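LURECK GARDEN AND SEED CIRCLE
Minutes of the April meeting

The meeting opened at 7 p.m. in the reading room at Climlow, with Rizwan Gilani in the chair. He thanked everyone for coming out in such rain and said it did his heart good to see the seats filled. The minutes of the last meeting were read and accepted, with one small correction: the bean given away in March was Treltau Purple and should not have been written down as Awan Purple, which is a different bean altogether and a good deal slower to climb.

1. Sunflower border on Awan Street

Rizwan reported that the town has agreed to let us plant the long strip on Awan Street again this year, and there was a happy noise around the room at that. We have 286 feet to fill. Last summer the tall yellow ones did beautifully until the August wind, and several members felt (quite strongly, in one or two cases!) that we ought to mix in some shorter kinds and more of the rusty and orange shades, which hold their color so well into the fall.
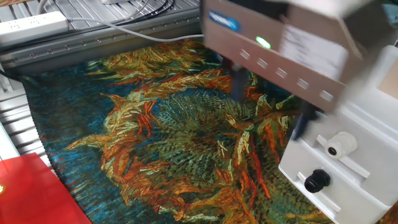 After a good long talk it was agreed to sow in two rounds, the first as soon as the ground warms up and the second two weeks later, so that the border does not go over all at once. Stakes will be put in at planting time. Birds were discussed at some length. Netting was voted down on account of the cost, and we will try the old trick of covering the seedlings with cut-off milk jugs.

2. Seed library

The seed library has now given out 3,000 packets since it began, and Rizwan asked that the thanks of the circle be recorded to every member who has saved, dried, cleaned and labeled seed at the kitchen table through the winter. Returns have been slower than we would like. Members who borrowed tomatoes or lettuce last year are kindly asked to bring back even a spoonful.

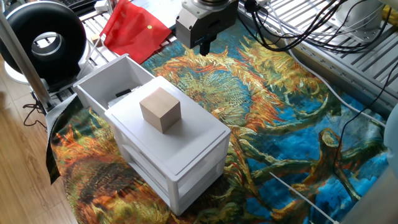
Next came the question of where to keep everything, which has been on our list for longer than anyone cared to say. Shoeboxes have served us faithfully, but the lids are giving way and the peas got damp. Rizwan said he would favor something like the little white unit with the shallow drawers, as packets lie flat in a drawer that depth and the flat top leaves a spot for the sign-out book. Flowers would go in one drawer and vegetables in another, with herbs wherever they fit. It was agreed to spend up to 4 dollars from each membership on storage and to look at prices before the next meeting.

3. Plant swap

The swap will be held on a Monday evening at Treltau Park, as before. Please write the name of the plant on the pot, and its full height if you know it. Mint must come in a container with a solid bottom, after last year.

4. Any other business

A question was raised about slugs. Many remedies were offered, and the chair allowed this to run on for some time. A lost gray glove is waiting at the front desk.

The meeting closed at 8:40 p.m., and those who could stay had lemon cake.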